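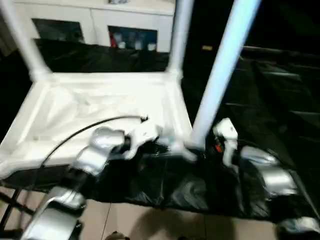

그림 4-1. 흰 프레임 작업대와 두 팔. 왼쪽 그리퍼 가까이에 검은 케이블 끝이 있다.

4주차 강의 노트: 시연 데이터는 무엇을 가르치는가

지난주에 직접 교시(손으로 팔을 잡고 움직이는 방식)와 원격 조작의 차이를 다루다가 시간이 모자라 끊었다. 이번 주는 거기서 이어 간다. 읽기 자료를 아직 안 본 사람은 2절까지만이라도 읽고 오기 바란다. 토요일 보강 때는 이 내용을 안다고 보고 바로 실습으로 들어간다.

4.1 용어부터 정리

교재와 논문에서 '로봇에게 가르친다'는 표현을 아무렇지 않게 쓴다. 나는 이 말을 별로 좋아하지 않는다. 사람을 가르칠 때는 틀린 이유를 말해 줄 수 있고, 배우는 쪽에서 되물을 수도 있다. 시연 수집에서 실제로 남는 것은 시각별 관절값, 그리퍼 명령, 카메라 영상이다. 조작자가 왜 그 순간에 손목을 돌렸는지는 어디에도 저장되지 않는다. 그러니 이 수업의 보고서에서는 '가르쳤다' 대신 '시연을 기록했다'라고 쓸 것. 사소해 보여도 채점할 때 본다.

직접 교시: 조작자가 팔을 직접 잡고 원하는 경로로 끈다. 접촉력을 손으로 느낄 수 있다. 대신 조작자의 몸과 손이 카메라에 들어오기 쉽고, 두 팔을 한 사람이 동시에 움직이기가 매우 불편하다.

원격 조작: 조작자는 떨어져서 마스터 장치, 장갑, VR 컨트롤러 따위로 명령을 보낸다. 로봇이 자기 힘으로 움직이므로 기록된 명령을 그대로 학습 목표로 쓸 수 있다. 대신 힘 감각이 없거나 빈약하고, 지연이 있다.

둘 중 어느 쪽이 낫냐는 질문을 매 학기 받는다. 작업을 정하지 않고는 답할 수 없는 질문이다. 제조사 자료는 대개 자기네 방식이 직관적이라고 쓰는데, 누구를 데려다 얼마나 연습시킨 뒤에 쟀는지 적어 둔 자료는 드물다.

4.2 케이블이라는 과제

그림 4-1의 작업을 놓고 생각해 보자. 검은 케이블이 흰 면 위로 휘어져 있고, 그 끝의 작은 커넥터나 클립 같은 것이 왼쪽 그리퍼 바로 곁에 있다. 여러분에게 먼저 묻고 싶은 것은 이것이다. 그리퍼가 케이블을 쥐고 있는가? 지난 학기에 같은 그림을 띄웠더니 대부분이 쥐고 있다고 답했다. 나는 모르겠다. 쥐었을 수도 있고, 닿기 직전일 수도 있다. 한 장만 가지고는 구별이 안 된다. 움직임 때문에 윤곽이 번져 있어서 더 그렇다.

이 애매함을 가볍게 넘기지 말 것. 영상만 보고 사람이 붙인 '파지 성공' 라벨은 바로 이런 순간에 흔들린다. 그리퍼 개폐값과 모터 전류가 같이 기록되어 있으면 사정이 조금 낫다. 그래도 얇은 케이블은 손가락이 거의 다 닫힌 상태에서 잡히기 때문에, 개폐값만으로는 빈손과 구별하기 어려운 경우가 있다. 전류도 문턱값을 어디에 두느냐에 따라 결과가 달라진다.

케이블이 까다로운 까닭을 몇 가지 더 적어 둔다.

모양이 매번 다르다. 상자나 컵은 자세 여섯 자유도로 적을 수 있지만 케이블은 그렇지 않다. 한쪽 끝을 당기면 나머지가 어디로 갈지는 마찰과 꼬임, 말려 있던 버릇에 달려 있다.

시작 상태를 되돌리기 어렵다. 같은 자리에 놓았다고 해도 같은 상태가 아니다. 반복 실험이라고 적은 보고서를 보면 나는 초기 배치를 어떻게 맞췄는지부터 찾는다. 없으면 반복이라는 말을 믿지 않는다.

배경과 섞인다. 흰 면 위의 검은 선은 잘 보인다. 그런데 앞쪽에 늘어진 검은 비닐 시트 위로 같은 케이블이 넘어가면 어떻게 되겠는가. 시트에는 주름이 있고 주름마다 반사광이 생긴다. 밝은 면 위에서만 모은 시연으로 학습한 정책이 그 경계에서 무엇을 할지, 나는 시험해 보기 전에는 한마디도 하지 않겠다.

4.3 두 번째 팔은 무엇을 하는가

양팔 장비를 쓰면 시연도 양팔 시연이라고 부르는 관행이 있다. 팔이 두 개 달렸다는 것과 작업에 팔 두 개가 필요하다는 것은 별개의 문제다. 데이터를 열어 보면 한쪽 팔이 구간 내내 거의 서 있는 경우가 많다. 그런 구간에서 학습된 모델은 한쪽 팔을 가만히 두는 법을 잘 배우고, 평균 오차는 보기 좋게 낮아진다. 손실값이 내려갔다고 기뻐하기 전에 팔별로 나누어 그려 볼 것.

그림의 오른쪽 그리퍼는 앞쪽 기둥 밑동 옆에 서 있다. 다음 순간에 케이블을 넘겨받을지, 기둥 쪽에서 대기할지 이 한 장으로는 알 수 없다. 여러분이 제출할 분석에서도 마찬가지다. 시간 축 없이 역할을 단정하지 말 것.

덧붙여, 기둥과 테두리는 충돌 문제이기도 하다. 원격 조작자는 화면으로 본 거리를 자주 잘못 읽는다. 특히 기둥이 시야를 비스듬히 가로지르면 앞뒤 관계가 헷갈린다. 조작자가 기둥을 피해 크게 돌아간 궤적은 작업에 필요한 동작이 아니라 겁의 기록이다. 모델은 그 둘을 가리지 않고 베낀다.

4.4 사례: Usuvmont 과제의 수치 읽기

읽기 자료의 보고서는 Sullgate가 장비를 맡고 Macapagal 쪽에서 조작자를 모아 진행한 Usuvmont 과제의 내부 정리본이다. 원격 조작 소프트웨어는 Rakix를 썼다. 초록에는 시연 3,000건을 모았다고 되어 있다. 인상적인 숫자다. 그런데 뒤쪽 부록을 보면 조작자는 일곱 명이고, 그중 두 사람이 대부분을 찍었다. 그렇다면 이 데이터가 담은 것은 작업의 다양성인가, 두 사람의 손버릇인가?

부록을 쓴 엘데르 파트리시우(Hélder Patrício)는 이 점을 숨기지 않았다. 그는 능숙한 조작자의 시연이 더 짧고 매끄러워서 우선 포함했다고 적었다. 솔직한 서술이고, 나는 그 부분을 높이 산다. 다만 결론에는 동의하지 않는다. 매끄러운 시연만 남기면 미끄러졌다가 다시 잡는 장면이 사라진다. 실제 운용에서 가장 아쉬운 것이 바로 그 장면이다. 케이블을 놓친 정책이 빈 그리퍼를 그대로 목표 지점까지 끌고 가는 모습은 실습실에서도 금방 보게 될 것이다.

또 하나. 보고서는 성공률을 말하면서 실패를 따로 분류하지 않았다. 못 잡은 것, 잡았다가 놓친 것, 엉뚱한 부분을 잡은 것은 원인이 다르고 고치는 방법도 다르다. 한 칸에 몰아넣은 실패율로는 다음에 무엇을 더 찍어야 할지 결정할 수 없다.

4.5 영상 품질에 대하여

흔들린 프레임을 버릴 것인가? 수업 게시판에서 의견이 갈렸다. 내 입장은 이렇다. 버리기 전에 왜 흔들렸는지를 볼 것. 카메라가 움직여서 번진 것이면 실제 운용 때도 그런 입력이 들어온다. 학습에서만 깨끗한 프레임을 쓰면 시험 때 손해를 본다. 반면 노출 설정이 잘못된 것이면 설정을 고치고 다시 찍는 편이 빠르다. 자동 선명도 필터로 일괄 삭제하는 방법은 권하지 않는다. 빠르게 움직인 구간만 골라서 지우는 결과가 되기 쉽다.

반사도 같은 식으로 본다. 광택 있는 시트와 은회색 팔 표면은 조명 위치가 조금만 달라져도 밝은 점이 옮겨 간다. 오전에 찍은 것과 저녁에 찍은 것을 섞었으면 그 사실을 기록에 남길 것.

과제 (토요일 보강 전까지)

가. 배포한 시연 중 두 건을 골라 접촉이 시작되는 시각을 영상만 보고 적는다. 그다음 그리퍼 개폐값을 열어 비교하고, 차이가 나면 어느 쪽을 왜 믿는지 쓴다.

나. 같은 두 건에서 왼팔과 오른팔의 이동량을 따로 그린다. 팔 하나로도 할 수 있었던 구간을 표시한다.

다. Usuvmont 보고서의 성공률 표를 그대로 믿으려면 어떤 정보가 더 필요한지 한 쪽 이내로 쓴다. '데이터가 더 필요하다'는 답은 받지 않는다. 어떤 데이터인지 써야 한다.

그래프에는 축 이름과 단위를 넣고, 모르는 것은 모른다고 적을 것. 추측을 사실처럼 쓴 답은 맞았더라도 감점한다. 파일은 게시판 4주차 항목에 올리면 된다.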